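Häufige Fragen zum Seezwischenfall in der Bucht von Bukura

Wir bekommen seit Wochen dieselben Fragen zum Streit um den Minenräumer Flirine. Die Antworten geben den Stand vom 27. Januar 2020 wieder.

Was ist vorgefallen?
Die Flirine, ein älteres Räumboot der Küstenwache, hat vor der Bucht von Bukura zwei Fischkutter gestoppt und in den Hafen von Khamphan geschleppt. Die Kutter fuhren ohne Transponder. Ihre Besatzungen sagen, die Geräte seien defekt gewesen. Die Küstenwache spricht von Absicht.

Wo verläuft die Grenze?
Darüber wird gestritten. Nach dem Vertrag von Skuvbridge liegt die Linie bei Tonne 801. Die Tonne ist aber nach einem Sturm im Juli neu verankert worden, und beide Seiten legen unterschiedliche Positionen vor. Die Differenz beträgt einige 100 Meter.

Wurde geschossen?
Nach dem Logbuch der Flirine gab es einen Warnschuss vor den Bug des ersten Kutters. Die Fischer haben in ihrer Aussage von mehreren Schüssen gesprochen. Verletzt wurde niemand.

Sind die Besatzungen noch in Haft?
Nein. Alle Männer konnten nach der Vernehmung ausreisen. Die Kutter liegen weiter in Khamphan an der Kette, der Fang wurde beschlagnahmt und versteigert.

Darf ein Marineboot zivile Schiffe durchsuchen?
In den eigenen Hoheitsgewässern grundsätzlich ja, wenn ein Verdacht besteht. Außerhalb davon gelten enge Ausnahmen, etwa bei Piraterie oder wenn ein Schiff keine Flagge führt. Deshalb hängt in diesem Fall fast alles an der Position der Tonne.

Was steht in Akte 1101?
Unter dieser Nummer führt die Schiedsstelle das Verfahren. Öffentlich sind bisher die Klageschrift und die Erwiderung. Die Radaraufzeichnungen sind eingestuft.

Wann wird entschieden?
Ein Termin steht noch nicht fest. Zuerst muss die Schiedsstelle klären, ob sie überhaupt zuständig ist.

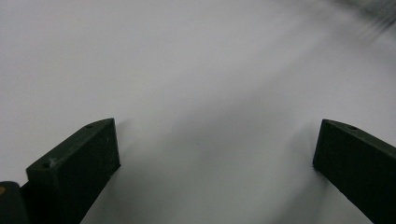

Text: Rattana Nakpan, Ressort Sicherheit und Verteidigung

Bekommen die Eigner Entschädigung?
Nur wenn die Schiedsstelle feststellt, dass die Kutter zu Unrecht aufgebracht wurden. Liegegebühren müssen sie bis dahin vorstrecken.

Kommentare

Heinrich_K
Wer ohne Transponder in so einem Gebiet fährt, muss mit Kontrolle rechnen. Der Warnschuss war trotzdem überzogen.

seebaer
Gibt es die Klageschrift irgendwo zum Nachlesen? Auf der Seite der Schiedsstelle finde ich nur die Erwiderung.

M. Thiele
Bei uns lagen die Tonnen nach jedem Winter woanders. Position mit Datum veröffentlichen, dann sieht man weiter.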